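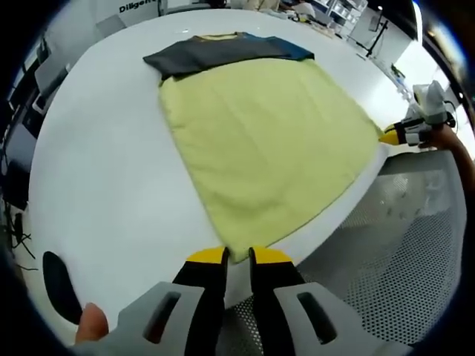
**How often should we stop and check the grippers during a folding session, and who decides when a fold doesn't count?**

Hi all, I've just been handed the job of writing our house rules for cloth-handling sessions (hand-held grippers, two per person, mostly shirts and tea towels) and I'm a bit lost. We're aiming for 1,000 good folds by the end of July. The sheet I inherited from the Karnlow project says "inspect equipment regularly" and "discard poor attempts", and that's about all it says! Everyone reads it differently. One of our people bins any fold with a wrinkle in it, another keeps everything short of a shirt on the floor. Is there a standard I should be copying, or does each group make up its own?

– Rebecca Cirillo

---

### Answer 1 (accepted)

Check the fingertips and the cable every 11 folds, and have the same person who did the fold mark it keep or discard before they touch the next shirt. Those are the two rules I'd put at the top of the page.

I don't know of a published standard that goes down to this level. General machinery safety stuff will help you with the robot end of things later on, but it's not going to tell you when a T-shirt is folded well enough. So you write your own, and you write it so two people reading it would do the same thing. What we use at Galomitz looks something like this:

- Garment starts flat, collar away from you, no sleeves tucked under
- Both grippers fully open before the first grab
- Pinch the hem or the edge, never a print or a button
- If you miss a grab, you get one more go from where the fabric is lying – don't smooth it with your fingers first
- Bare hands only touch the cloth between folds
- Wrinkles are fine, a sleeve sticking out the side isn't

That second-last one caused the most arguments for us. People tidy things up without noticing, and then you've got a fold where the cloth moves and the grippers don't. I'd rather throw that one away than keep it.

For discards, keep the file and tag it with a reason. We had a short list of reasons on the wall, and a blank one for anything odd. We went back through the blanks after a couple of weeks and changed two rules on the strength of them.

Oh, and breaks! Squeezing a trigger all morning is hard on your thumb and the base of your palm. We swap people out at the end of each batch, whether they say they're tired or not. Put it in the rules, otherwise the keen ones will just keep going.

– Walid Khalaf

> **Comment from Rebecca:** This is great, thank you. Do you restart the count of 11 if someone swaps mid-batch?

> **Comment from Walid:** We do, yeah. New person, fresh check, start from zero. It takes a minute at most.

---

### Answer 2

Agree with most of that but I think one retry is too strict for beginners. At Lillano we let new people have as many goes as they like in their first 5 shirts and none of those get counted anyway. Also write down which colour and size of shirt you used, we forgot and it was a pain to sort out afterwards.

---

### Answer 3

we just use the Marchal checklist and cross out the bits about boxes. works ok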